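Home · Threads · Replies · Media

1/ Evening all! Still sorting out what goes on the beige table, and I've grown far too fond of the mug tree. It's pale wood with an oval base, and not a single mug on the two pegs I keep looking at.

2/ The other thing I can't stop admiring is the white faceted piece with the round hollow in its top (lovely crisp folds!).
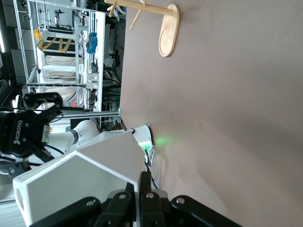
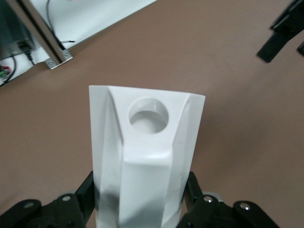 3/ Mugs next

Mareike has offered me 13 of hers, bless her, and I've said yes to 2. Does anyone hang theirs by size, or just as they come?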